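Winter tyres – get yours booked

Quick one before the rush. October slots for tyre changes are going fast and we've only 11 left for mornings, so if you've got a set sitting in our storage, ring the desk or drop us an email. Afternoons are easier. Lirkano all-weathers are in stock in most of the common sizes, odd sizes take a bit longer. Fitting and balancing is £112 for all four, same as last year, old tyres taken away.

Also – the Drimel estate. Lots of you asking. Demo car is here now, 4,000 miles on the clock, drives lovely. Bigger boot than the Vera hatchback and a proper flat floor with the seats down, but thirstier round town. If it's mostly school runs you want, we'd still say Vera. Come and try both back to back, no need to book before 4pm.
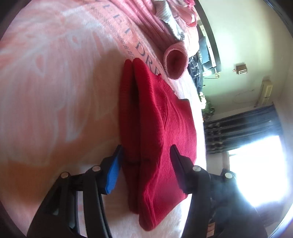 Red knit, pink blanket.

Cold start checks too. Battery, screenwash, wipers, lights. Takes us half an hour, free if your having tyres done the same day. Batteries over five years old, get them tested, please. We had a string of flat ones last year and the recovery truck was out all hours.

Part-exchange – extra £400 off the Drimel til the end of the month, on top of whatever we value yours at. Bring the log book and both keys. Parking is round the back by the Hsiao unit while teh front is being resurfaced.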